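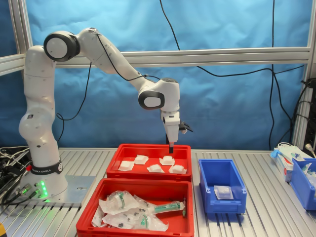
工作台与塑料箱盒

家庭工作间零件与耗材的分类、贮存及日常保养

阅读时间:17分钟

搜索本站内容 请输入关键词 搜索

本页由普鲁克斯盖特(Prukesgate)社区工房编写,供居民在家中设置或整理小型工作间时参考。内容涉及紧固件、砂纸、胶粘剂、涂料、手工具、电池及擦拭用布的存放与保养。大型固定机床的使用不在本页范围内,相关规定请查阅设备自带的说明书。本版修订于5月24日(星期日)。

一、着手整理之前

整理工作间宜先清空,后归位。建议将抽屉、铁罐和纸袋中的零散物品全部倒在铺有旧床单的地面或桌面上,逐件检视。床单四角提起后可以兜住细小零件,收尾时比扫帚便利。

检视时按用途分堆,不必一开始就细分规格。螺钉归螺钉,钉子归钉子,垫圈与螺母可暂放一处。来历不明的塑料件、家具配件和专用扳手另置一盒,盒外写明存入月份。到次年同一月份仍未取用者,可以处理。

锈蚀严重、螺纹损坏或槽口已磨圆的紧固件应直接送交金属回收。保留此类零件往往在下一次施工时造成更大的麻烦,尤其是用于硬木时,槽口一旦滑脱,取出极为费力。

整理工作宜安排在白天进行。人工照明下,镀锌件与不锈钢件不易区分,黄铜件与镀铜件也容易混淆。可备小磁铁一块辅助判断:黄铜不被吸引,镀铜的钢件则会被吸住。不锈钢因牌号不同,有的略有磁性,有的没有,不能单凭磁铁下结论。

二、容器的选择

小件宜用浅盒,大件宜用深箱。浅盒的好处在于一眼可以看到底部;深箱装小件,最常用的规格总是沉在最下面。同一层搁板上的容器应尽量选用同一系列,以便互换位置和叠放。

装金属件的箱子不宜过大。容量17升的箱子如装满螺栓,成年人搬动亦有困难,搁板也可能因此下弯。此类尺寸适合存放砂纸卷、手套、软管和电线。

玻璃罐密封性能良好,适合存放少量易吸潮的物品,但不得放在高于肩部的位置。食品罐改作他用时,原标签必须完全去除。曾有住户将除锈液灌入饮料瓶中暂存,此种做法应绝对禁止,无论存放时间长短。

标签应贴于容器正面,不贴于盖上。盖子在使用中经常互换,贴在盖上的标签很快便不可靠。手写标签以油性笔书写后覆一层透明胶带,可耐受油污。热敏纸标签遇热、遇光后会褪色,不建议用于靠窗的搁架。

标签内容以简明为宜,通常写明品名、直径、长度和材质即可。木螺钉与自攻螺钉应分开标注。混放者取用时难以辨别,夹板件尤其容易被尖端过长的螺钉穿透。

三、紧固件

短小规格的用量通常大于长规格,分格时应据此留出余地。同一直径的螺钉按长度自左至右排列,左短右长,全家统一,取用时便不必逐格辨认。

垫圈可穿在铁丝环或旧钥匙圈上,按内径各成一串,挂于搁板边缘。螺母亦可照此办理。挂钩不宜安装在通道一侧。

钢钉如需长期存放,可在盒底垫一张浸过少量机油后沥干的厚纸。用于室内浅色木作的钉子不宜采用此法,油迹会渗入木材表面,影响上漆。

施工剩余的紧固件,当天归位。未能当天归位者,统一放入入口处的“待归盒”,并在每月的第一个周末清空。工房自行采用这一办法后,抽屉内混装的情形明显减少。负责耗材管理的罗玉姬(Ok-hee Ra)女士对此另有补充:待归盒应选用小的,盒子满了,自然就会有人去清理。

四、砂纸与研磨材料

砂纸受潮后背纸卷曲,砂粒附着力下降。整张砂纸应平放,上压平整木板一块,木板尺寸不小于砂纸。卷装砂纸竖放于干燥的箱中,以橡皮筋束住,橡皮筋老化时及时更换。

不同目数之间必须以硬纸板隔开。粗砂颗粒一旦落入细砂纸之间,会在已经磨平的表面留下明显划痕,只能返工。隔板上缘写目数,面向取用者。

木器打底后的磨平,使用400目砂纸一般即可满足要求。漆面的最后一道抛磨可使用3000目水砂纸,蘸清水轻推,水中加一滴洗洁精有助于排出磨屑。水砂纸用毕应冲洗,平铺于毛巾上晾干,干燥后再放回原处。严禁将未干的水砂纸与干砂纸叠放。

木纹方向不可忽视。手工打磨应顺纹进行,转角处改用小块砂纸包裹软木块处理。打磨产生的粉尘以吸尘器吸除,不宜用压缩空气吹扫。操作时佩戴合适的防尘口罩,打磨旧漆之前应先确认漆层是否含铅;无法确认时,按含铅处理,停止干磨,并咨询专业人员。

油石和水石应分开存放,二者不得混用。水石晾干后再入盒,冬季不得置于可能结冰的室外小屋。石面出现凹陷时,应及时修平。

五、胶粘剂

水性白胶和黄胶怕冻。经过冻结的胶液可能结块或拉丝,粘合强度无法保证。冬季应将此类胶粘剂移入室内,到三月气温稳定后再移回。胶瓶倒置存放可使胶液集中于出口,便于取用,但瓶盖必须严密,瓶下须垫托盘。

瞬干胶未开封时可置于阴凉处密封保存。开封后与干燥剂一同放入有盖玻璃罐中。自冷处取出后,应待其恢复室温再打开瓶盖,避免瓶内凝水。瓶口残胶用纸巾擦净,不可用棉质手套擦拭,瞬干胶与棉纤维接触可能迅速发热。

双组分环氧胶的两支管应成对存放,管帽不得互换。调胶板可用废弃的光面瓷砖,胶层硬化后以刮刀铲除。调配比例以产品说明为准,多加固化剂并不能加快固化,反而可能使胶层发软、发粘。

密封胶枪嘴堵塞时,可用一枚长螺钉旋入后拔出,带出已固化的部分。旋入螺钉亦可作为暂时封口。开封后的密封胶应尽早用完,并在管身写明开封日期。

木器粘接的涂胶量以加压后沿接缝均匀渗出细小胶珠为宜。渗出的胶液待其呈半凝固状态时用刮刀或旧凿铲去,较用湿布擦拭更为干净。湿布容易将稀释后的胶液推入木孔,上色后显出浅斑。

六、涂料与溶剂

剩余涂料宜转入容积较小的罐中,以减少罐内空气。封盖前清除罐口凹槽中的残漆,垫一层保鲜膜,再以橡皮锤沿边轻敲。不可使用铁锤直接敲击盖面,盖面变形后无法密闭。

罐身应记录颜色编号、使用房间和开罐月份。另可用手指大小的一道漆样涂在罐外,日后比对时无需开罐。补漆时取用少量倒入碗中,刷子不要直接伸入原罐。

水性涂料同样应避免冻结。油性涂料和溶剂应远离热源、插座和热水器,放置于儿童无法触及且通风的柜内。家庭存量以当前工程所需为限。柜内不得同时存放强酸、漂白剂等物品。

过期或变质的涂料不得倒入下水道或雨水口。请交至本地的有害废弃物收集点,送交时保留原包装,不同产品不要混装。

刷子的清洗以及时为第一要义。用于水性涂料的刷子以温水和肥皂清洗,梳顺刷毛,包入原纸套或牛皮纸,平放或悬挂晾干。刷毛朝下立于罐中会造成弯曲,不易恢复。短时间停工时,可将刷子用保鲜膜裹紧,翌日继续使用。

七、含油抹布

本节内容请务必阅读。浸有亚麻籽油、桐油或其他干性油的抹布,在揉成团或堆叠时可能自行发热,以至起火,无需任何外来火源。

使用后的抹布应立即单层摊开,置于室外不燃的表面上,远离建筑物及可燃物,待完全干硬后再按本地规定处置。无法摊晾时,可将抹布完全浸入盛水的金属容器,加盖,放在室外,并尽快送交处理。任何情况下都不得将此类抹布投入室内垃圾桶,也不得塞入工作服口袋后送洗。

打磨过油饰木料所产生的粉尘与抹布情况相近,吸尘器集尘袋应在当日工作结束时清空。

八、手工具的保养

凿子、刨刀等刃具用后擦净,薄涂一层机油或相机镜头以外用途的轻质防锈油,插入木架或套上护套。抽屉中平放刃具时,刃口之间应有隔条,刃口一律朝内。

轻微浮锈可用细钢丝绒蘸油擦除。锈蚀较重者可浸于白醋中,随时观察,刷洗后以小苏打水中和,冲净,立即擦干并上油。此法不适用于电镀件和带有木柄且不可拆卸的工具。

木柄干裂时,先以砂纸轻磨,再薄涂亚麻籽油,多余油分在干燥前擦去。擦拭用布按第七节规定处置。锤头松动的锤子应立即停用,重新加楔或更换手柄后方可使用。

卷尺受潮后容易带入灰粒,收尺时可用干布夹住尺带缓慢回收。尺端铁钩略有活动属正常设计,用于抵消测量内径与外径时铁钩自身的厚度,不应敲死。

手锯不用时应装护齿条。旧水管纵向剖开一段,即可充作护齿。台虎钳的丝杆每季度清理一次,刷去铁屑后涂润滑脂;木工台钳宜改用干性润滑剂,以免沾污工件。

钻头应按直径插入钻座。最小的几支折损最快,直径2毫米的钻头宜备有余量。钻金属时降低转速并加切削液,钻头变蓝说明过热,刃口应予检查。

九、电池与充电

电动工具电池应使用原配或厂家认可的充电器。充电时置于不燃的平面上,周围不堆放木屑、纸张和布料,有人在场时进行。充电完成后取下电池。

长期不用的锂电池宜保持部分电量,存放于阴凉干燥处。外壳鼓胀、开裂、有异味或曾严重跌落的电池不得再充电,应移至室外安全处并联系回收点。端子用绝缘胶带覆盖,避免与散放的螺钉、钥匙接触。

电线盘使用时应全部放开,盘绕状态下承载较大功率会使内层发热。线缆收卷按其自然弯曲方向进行,用魔术贴带束住,不要绕在肘部。

十、防潮与通风

地下室和车库宜放置湿度计一只,位置避开门口。金属工具不应紧贴外墙存放,柜体与墙面之间留出空隙。干燥剂应按包装说明定期更换或烘干,变色型干燥剂以颜色为准。

樟脑丸等驱虫用品不能代替干燥剂。工具箱内放一截粉笔的做法流传较广,作用有限,且粉末易附着于涂油的表面,工房未予采用。

木板、胶合板应离地存放。板材平放时垫条上下对齐,间距一致;竖放时应接近垂直,倾斜过大易使板材弯曲。短料另设一箱,过短者不必保留。

十一、读者来信摘录

蔡钟大(Jong-dae Chae)先生来信询问,冬季车库内白胶呈颗粒状,搅拌后是否可以继续使用。答复如下:若搅拌后仍有颗粒或呈豆渣状,应予弃用;若外观恢复均匀,可用废料粘接一小块,完全固化后掰开检查,断裂发生在木材本身者可用于非承重部位。

另有福武森特(Fuvusent)路的住户询问,旧抽屉滑动不畅应如何处理。木制滑轨可用蜡烛沿接触面反复涂擦。先确认滑轨没有松脱或钉头外露,再行上蜡。不建议使用食用油,日久会变粘并吸附灰尘。

关于胡卢拉(Hullura)市集上购得的旧刨子,刨底锈迹可在平整玻璃板上铺砂纸推磨,推磨时刨刀应退入刨口以内,但保持压紧状态。铸铁件如有裂纹,则不值得修整。

十二、定期检查事项

每月:清空待归盒;检查胶粘剂封口;清理吸尘器滤芯。

每季:丝杆与铰链上油;检视电线外皮;核对标签与内容物是否相符。

入冬前:移入水性胶粘剂和水性涂料;排空室外水管;取回车库内的水石。

每年:清查存放的涂料与溶剂;检查灭火器压力指示和有效期限;更换已模糊的标签。

联系方式:普鲁克斯盖特社区工房服务台 | 版权所有,未经许可不得转载 | 返回顶部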